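Laundry corner check – Eddale house, August

Went round this one on my own at 8 in the morning, before anyone wanted the machine. Melahat has the last sheet if you want to compare.

1. Floor in front of the washer: OK
Smooth and easy to wipe, my favorite kind! Keep baskets out of the walkway when you're done, please – I say this every time and I'll go on saying it.

2. Warning label: OK
Still up by the door on the front panel, red triangle and all. If it ever starts peeling, tell me and I'll ask Sylvain to order a new one.

3. Drum: SEE COMMENT
Look inside before you shut the door, every single load. Small things sit low in the drum and you really do have to bend down for them (kids' stuff especially, anything with cartoon characters on it seems to end up in our machine).
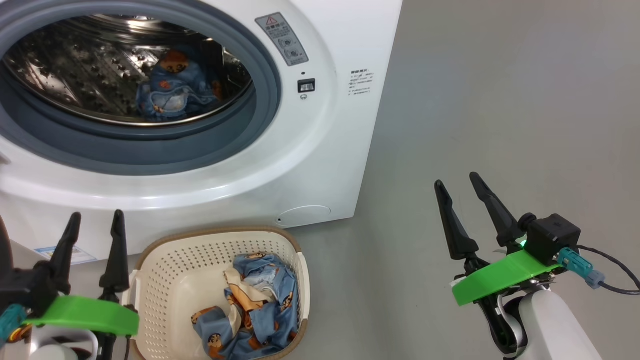 4. Door seal: TO DO
Run a dry cloth right around the rubber and into the fold. I found 26 cents and a hair tie in there last time, so it's worth the minute it takes.

5. Filter: TO DO
It's behind the round cap low down on the front. Put a towel and a shallow tray under it first. Dilwyn skipped the tray once and we mopped for about 55 minutes.

6. Hoses and plug: NOT CHECKED
Couldn't get behind the machine by myself. Maxence has promised to help me slide it out, and I'll fill this line in then.

Sandrine Guillot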